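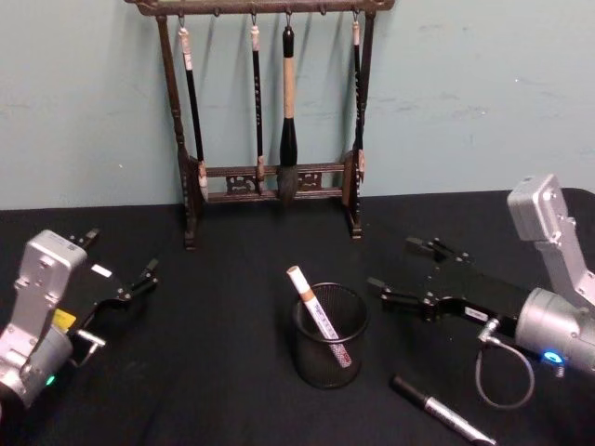 Paltar Brush Club – Tips Page
Last updated: 27/09/2024

Good brushes last for years if you wash them right! Rinse in cool water until it runs clear, and go easy on soap – a tiny drop is plenty. Press the bristles with a towel (never twist!) and shape the point with your fingers. Then hang them tip down, so water can't creep up into the glue. I love this part. 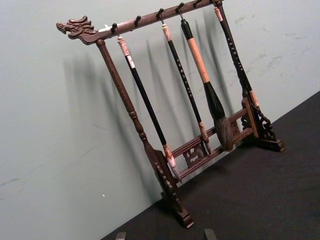
Four brushes on the dragon stand, bristles down

Tahmineh Kermani swears by a quick rinse mid-session too. Try it!

20 shares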